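Suststead Robotics Club: Arm Station Safety Walkthrough
Student project: Skelo (pick and place)
Checked Jul 29, 2024
Result: OK to run, two items to fix

I did this one on my own after lunch, with the sheet from November as my starting point. Same order as always. Anything marked FIX needs to be sorted before the Yorath meet, and anything marked WATCH just means keep an eye on it (please!).

BEFORE POWER

1. Base bolts tight on the perforated plate. OK
All of them got the wrench. One took a tiny bit of a turn, nothing scary.

2. Table legs locked, table doesn't rock. OK

3. Emergency stop reachable from the operator's chair. OK
I can slap it sitting down without leaning over the arm. Shorter people should try it for themselves before their first run.

4. Cork surface flat, no lifted corners. OK
Love this cork, by the way. The old bare top at Fliltau sent cubes skating all over the place.

5. Cabinet drawer shut before the arm is enabled. OK

POWERED, SLOW SPEED

6. Status light at the wrist is on. OK

7. Cable has slack but can't snag. WATCH
The green one is my main worry. It needs enough slack for the wrist to turn, but big loops like to find the drawer handle. Look at it every time you change the reach of the arm, and stop if it looks wrong to you. You don't need to ask me first.

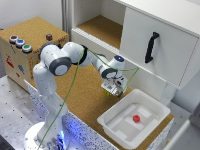
Item 7: green cable looping out past the wrist, red cube in the tray.

8. Speed cap set to 300 mm/s for practice. OK
The meet allows 600, I know, I know. We're staying at 300 in the club room until everybody has passed the short quiz.

9. Gripper closes on a cube and lets go on command. OK
Ran it 7 times, no sticking. Keep your fingers out of there even when you're sure it's paused!

10. Finger pads not worn. FIX
One pad is getting shiny. There are spares in the parts bin, so whoever gets in early next time, please swap both and write it in the log.

11. Push buttons on the cork-topped box secure in their holes. OK
Red, blue, green, none of them wobble. The stickers on the front are still hanging on too.

12. Tray inside the taped reach limit. OK
If you move the tray, re-teach the drop point. Don't just nudge it by eye and hope (guilty, last season).

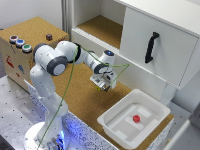
Item 13: gripper held over the open cork, left of the tray.

13. Arm holds position on pause, no sag. OK
I gave it a full minute and measured at the fingertips with the little ruler. No change that I could read.

14. Clearance to the cabinet front at full reach. OK
I got 142 mm, a bit better than last time. Still not enough room for a hand, so don't put one there.

PAPERWORK

15. Log book at the station. OK

16. Student rules sheet posted. FIX
It's gone from the wall again. I'll print another and use better tape.

Next check is due before we pack up for Yorath. If you change anything on the arm between now and then, redo items 7 through 14 and put your initials next to each one.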